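Wullerar Makers' and Menders' Club
Minutes of the January meeting, held in the back room at 7.30pm

Ruairi Sutherland was in the chair and gave everyone a very warm welcome, with a special word for the two new members who had braved the sleet to join us. Apologies were received from the Pandine contingent, whose road was closed again.

The minutes of the last meeting were agreed, once the spelling of Bélanger had been put right (sorry, Marie!).

Money. The balance stands at £2,995, which is healthier than any of us expected after the new heater. Raffle takings at the Christmas social came to £147 – a splendid effort, and thank you to all who baked. Subscriptions will stay at £20 for the year.

Hosada evening. We had a long and very friendly talk about whether to repeat the puzzle evening in the Hosada hall. It was agreed that we should, with an earlier start for families, and that tea should be served before the games this time and not halfway through.
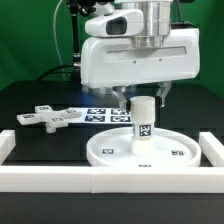

Peg and tray set. Members talked at some length about the white pieces for the fitting game and what would suit younger hands. Ruairi felt that a raised rim like the one on the round tray is well worth keeping in any further sets, and there was plenty of nodding. The cross-shaped piece with the little square markers on its arms was much admired, though Marie wondered if a splash of colour would be kinder to older eyes. Left with Ruairi to look into.

Any other business. The good scissors are missing from drawer 9. Please do check your bags.

The meeting closed at 9.10pm. Next meeting at the usual time, and please bring a mug.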